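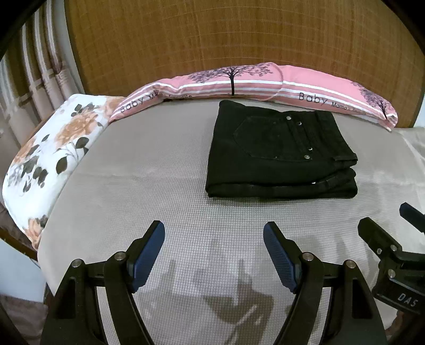 The sale price means very little until the postage has been added, according to one reader from Skemden, whose letter on end-of-season clearances prompted more replies than any other this spring. The point is well made. Retailers now begin their reductions earlier, and the terms attached to them have grown longer.

Flarkix, the outlet group, listed 2,000 lines in its April clearance. Of these, 281 carried a delivery charge higher than the saving on offer. Moser applies a flat rate and waives it on orders over £300, a threshold few households will reach in a single visit.
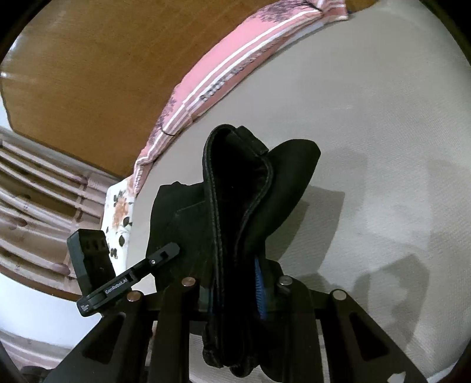 Black fabric, with a stitched edge binding.

Returns deserve equal attention. Itia accepts reduced goods for exchange only, and requests must be lodged within 2 weeks of purchase. Shoppers who intend to order several sizes and send back the remainder should read this condition before paying. Vouchers issued in place of a refund may also exclude later sales.

Stock at the Skemden branches is usually marked down again on a Monday morning, and prices in store do not always match those shown online. Staff will confirm the current figure at the till on request.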